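Home | Notices | Minutes | Swap Table | Contact

Skuvthorpe Street Neighbors: July meeting, my notes

Jul 15, 2018, by the person who got handed the notebook

Okay, so I'm taking the minutes this month, and anyone who wants the short dry kind can go read June's. We met in the side hall at Ivville and got going late, what with the door sticking and everybody wanting a cold drink first. There were 22 of us by the time the chairs ran out. June's minutes were read and passed with one fix (the hose bib is on the north side of the building, sorry to the folks on the south side who went looking for it).

Money

We have 300 dollars left from the spring plant sale. The bill from Derese for the folding tables came to 49 dollars and we voted to pay it. There was a long back and forth about whether the rest should go to the block party or get saved for snow season, and I'll be upfront that I was on the block party side! In the end we agreed to hold it until August and ask again when more people are back from vacation. Nothing got voted on beyond the Derese bill.

The Skuvthorpe Street crossing

This took up the biggest chunk of the night. The town wrote back to our letter and says the paint at the crossing will be redone "when the crew is in the area," and you can guess how that landed. A few people want a stop sign, a few more want one of those flashing speed boards, and one neighbor feels strongly that trimming the hedge on the corner would fix most of it for free. I drive that corner every morning and I have to say the hedge is a real problem (I creep out with my nose over the wheel like I'm looking for a lost contact lens). We agreed to write to the owner of the hedge first, nicely, and to send the town a second letter asking for a date. I'm drafting both. If you have photos of the faded paint, please get them to me before the end of the month.

Swap table

The swap table keeps growing and I love it, but it has outgrown the table. We talked about putting small stuff in baskets by type so it doesn't all end up in one heap, and the plastic ones with holes in the sides got the most support. They don't collect dust in the corners the way the cardboard boxes do, and they have handle slots, so one person can carry one out to the curb.

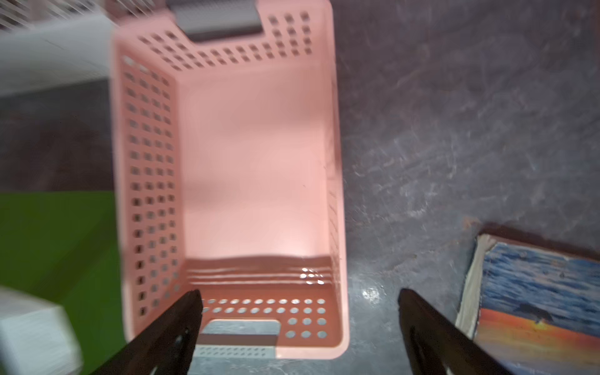 Rules for the swap table

We went over these again and people were pretty patient with it. Things go out clean and working. No car seats, no mattresses, no open paint. If it has been sitting there through two meetings it goes to the Stumar drop-off, and whoever is driving that way takes it. Someone asked if we could stretch that to three meetings for furniture and the room said yes before I'd even gotten it written down. I also asked, again, that nobody leave things on the steps after dark, and there was some looking at shoes.

Summer reading shelf

Much happier topic! The kids' shelf has been picked over hard, and the picture books and chapter books are nearly gone. We need more of everything, and comics most of all, since those go out the door the minute they show up. Cartoon covers do half the work, if my own two are anything to go by. Grown-up books are fine too, but please hold off on encyclopedias and old tax guides. We agreed to ask the Ivville book room for their leftovers and to offer them our extra cookbooks as a trade, and I really hope they say yes, because there are so many cookbooks.
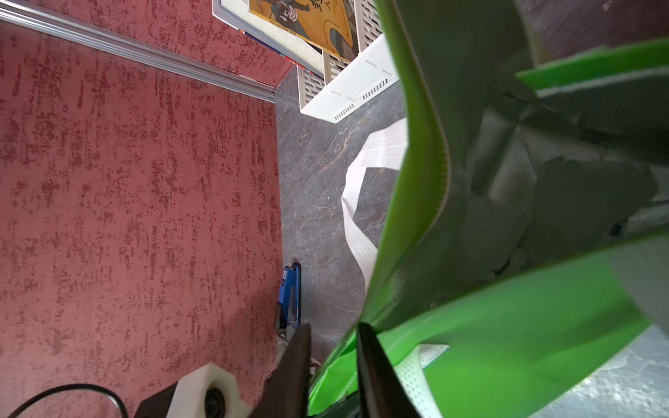 Block party

Still happening, still in August, still no exact date. We need 20 more chairs and at least one more grill. The street closure form has to be in before the end of July, and two people said they'd walk it over together. Music was discussed at length. We're going with a playlist everybody can add songs to, with a limit of three each (I wanted five and was outvoted). Potluck sign-up will be on the hall door. Please put what you're bringing and not just "food," we ended up with nine potato salads last year and I ate a lot of potato salad.

Odds and ends

The lost cat from Mill Lane is home. The porch light at the hall is out again, and the bulb we bought is the wrong size, so it's going on the swap table. Somebody left a green umbrella under the coat hooks in June and it's still there. Dues can be dropped in the slot by the kitchen, exact change if you can manage it.

Next meeting is in the same hall at the same time. Bring a chair if you have a light one.

6 comments | 11 shares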